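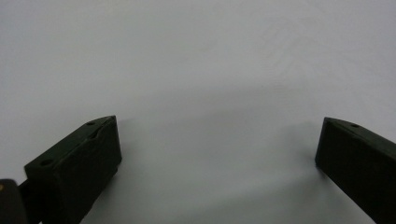 How to bring a tired white surface back to life

I love a white worktop. I love it a little less by the end of a busy week, when it has gone faintly grey and every cloth mark shows up as soon as the light comes in from the side! The good news is that plain white is one of the easiest finishes to look after once you get the order right, and the whole job fits into the time it takes to boil a kettle and drink what comes out of it.

This works on painted tables, laminate desks, shelves and most wipe-clean boards. If yours is bare stone or oiled wood, stop here and look up the maker's advice, as both need different handling.

What you need

Two soft cloths (old T-shirts are brilliant)
A bowl of warm water
A small squirt of ordinary washing-up liquid
Bicarbonate of soda, for stubborn marks only
A dry towel for the finish

Step 1: Clear everything off

Everything! I used to shuffle the fruit bowl from one end to the other and clean round it, and I always ended up with a ghostly ring where it had been. Put it all on a chair or the floor and give yourself the full surface to work on.

Step 2: Dust it dry

Run a dry cloth over the top before any water goes near it. Grit and crumbs turn into tiny bits of sandpaper under a damp cloth, and on a matte finish those scratches stay. Work towards yourself and catch the bits in your hand.

Step 3: Wash in straight lines

Dip the first cloth, wring it until it stops dripping, then wipe from one side to the other in long overlapping strokes. Circles feel more thorough but they leave swirls, and swirls are exactly what you notice at breakfast. Rinse the cloth after every few strokes – the water will look worse than you expect, so change it if it goes cloudy.

Step 4: Check it from low down

My favourite part. Crouch until your eyes are nearly level with the surface and look across it towards the window. Faint streaks and smudges that you'd never spot standing up will suddenly show. Move your head a bit as you look, because shadows can pass for dirt and I have spent far too long scrubbing one.

Step 5: Sort out scuffs from smears

A smear will shift with a barely damp cloth and a dry rub. A scuff needs a little more help. Mix a teaspoon of bicarbonate of soda with enough water to make a soft paste, dab it on with a fingertip, wait a minute and rub very gently in the direction of your strokes. Try it in a corner first. Yến Giáp, who got me into all this, swears by a plain white pencil rubber for shoe and bag marks, and she's right, it's marvellous on my desk.
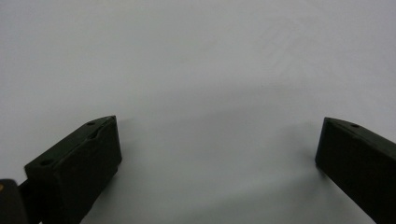 Wipe the paste away twice with clean water. It dries to a chalky film if you leave any behind, and then you're back to crouching by the window wondering what went wrong.

Step 6: Dry it properly

Take the towel, fold it into a flat pad and go over the surface in the same straight lines. Letting it dry by itself is what causes most streaks, especially if you live with hard water as I do. Turn the pad over when it starts to feel damp.

A few extra tips

Skip fabric softener when you wash your cloths. It leaves a coating that drags across the finish and smears.

Keep bleach sprays and scouring pads well away from painted tops. Danylo Zinchenko wrote to me in April about a shelf he had dulled with a green scourer, and sadly there's no wiping that back – he ended up repainting it.

If the grey look won't budge after two washes, try looking at it at a different time of day before you do a third. White picks up the colour of the sky and the walls, and mine goes quite blue on a cloudy afternoon however clean it is.

A quick dry dust every evening and the full wash every couple of weeks keeps mine looking lovely.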